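Anyone using the Wirken bin-picking kit for small boxed stock? Worth it over doing our own?

Posted by tallowfork, Jul 31, 2026

We run a small parts and sensor resale shop out of Retstead, mostly mail order, and I'm looking at the Wirken starter kit for restocking and picking boxed items. Arm, two-finger gripper, software licence, a day of remote setup. The reseller has been decent so far but he answers everything with "depends on your process" which is getting old.

What we handle: little rigid cartons, dark, lid-and-base type, lots of them look identical apart from the model number. They live in clear tubs and on clear shelves because that's what we've got and I'm not buying 116 new ones. Two people pack, one of them is me.

Want to know:
-- does it cope with clear plastic or do I have to paint everything
-- can two fingers get in between boxes sitting close together
-- what did you end up paying for on top of the quote

Not after a lecture on whether a shop our size should automate. Thanks in advance.

Jinfeng Yan
Member, Clerkach

We've been trialling it since last September so I can give you a fair bit, sorry for the rush, truck's coming at half past.

Clear plastic first. It's the weak spot. Depth readings go silly on acrylic, you get holes and the odd phantom edge. What fixed most of it for us was colour: blue liner in the bottom of the tub, green cloth on the bench, blue behind the shelf. Cheap as chips. Don't paint anything. Software then has a solid colour to cut the dark box out of. Our trial boxes are camera boxes, D415 and D435i, same look apart from the label so probably a lot like your stock.

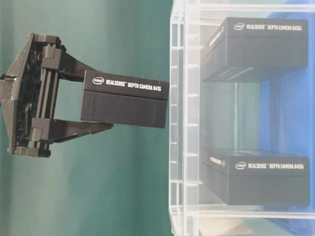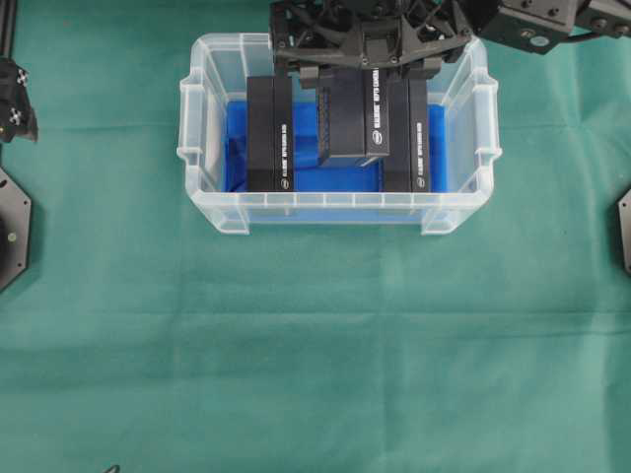
Tub and shelf, same trial:

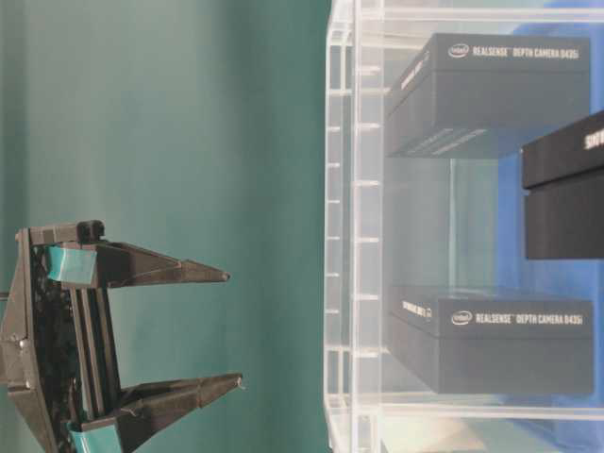
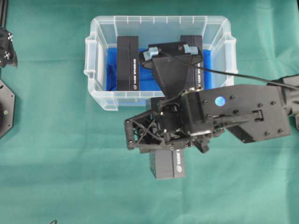

Fingers. The pointed ones are fine on a shelf with a gap above and below, and they'll hold a carton level if you close slow. In a tub you need room either side of the box, call it a finger width plus a bit. Pack them tight and it just shoves them round. We now load tubs with gaps, which means fewer per tub, which my offsider complains about daily.

Grip force goes from 0 to 255 in the software. Default was way too high for cardboard, it put dents in the lids. Start low, creep up untill it stops slipping, write the number down because the update in autumn wiped ours.

Extras we paid for: second set of fingers, longer cable for the arm, and 2 more hours of remote help. The training module I'd skip. It's a slide deck with a voice over.

Labels -- it does NOT read them out of the box. If your SKUs look the same you either keep one model per tub or buy the vision add-on. We keep one per tub. Shelf is still mixed slots by hand.

Speed, around 5 boxes a minute from the tub on a good run. Shelf is slower, more like half. A person beats it easily. We want it for the evening restock when there's no person, so that's ok for us. Might not be for you.

Would I buy it again? Yeah, probably, at the trial price. At full list I'd think harder. Ask for the trial in writing with the return freight included, they didn't offer that till we asked.

bramblegate

Get the Xiao one instead, half the money. Havent used the Wirken but a mate looked at it and said the gripper is overpriced for what it is.

oddsock_logistics

Can't agree with the post above. We had the Xiao on loan and sent it back, support is email only and the replies took ages. Hardware was alright. If you have somebody in house who likes fiddling, sure, save the money. If it's you and one other packer then you'll want someone who picks up the phone.

One thing I'd add to Jinfeng's list -- measure your tubs before you order. Depth especially. The gripper body is bulky and in our deeper tubs it fouled on the rim before the fingers got anywhere near the stock. Shallow tubs, no drama. We had to swap out a whole row and that cost more than the fingers did. The reseller has a drawing with the clearances, it isn't on the website, you have to ask for it.

Also check the shelf is fixed down. Ours walked along the bench a few millimetres over a morning and every pick after that was off by the same amount. Took us way too long to work out. Two clamps from the hardware store.

tallowfork

Cheers all, really useful. Have emailed for the drawing and asked about return freight. Our tubs are on the deep side so that could be the decider. Jinfeng, do you know if the liner needs to be matte? We've got a roll of shiny blue stuff left over from a trade show and I'd rather use that up first.

Jinfeng Yan
Member, Clerkach

Never tried a really shiny one sorry. Cut a peice, chuck it in one tub and look at the depth view before you do the lot.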